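February, late, should be asleep

Rent thing again. Letter from Clendden came this morning, up to 1,048 a month if I stay on past spring. Read it twice standing in the hall with my coat on. Can't do it. Could maybe do it if I quit eating lunch.

So, Dokadside? Looked at 3 places on my phone on the bus, missed my stop, walked back 17 blocks in sleet. Socks still on the radiator. One had a real kitchen window, south facing, room on the sill for the basil and whatever else I havent killed yet. Laundry in the basment. No picture of the bathroom, hm.

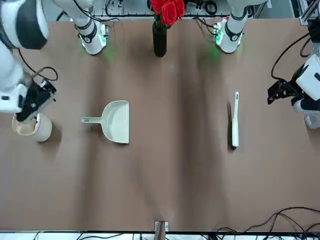 My sister says I should just sign with Clendden and stop looking, moving costs more than I think, and did I forget the couch and the stairs last time. I did not forget the couch. She wants me close by, I get that. Still.

Called the Umine street place at lunch, got voicemail. Try again before 9. Need: pay stubs, boxes, ask about heat. Also milk.

Knee hurts from all that walking. Going to bed.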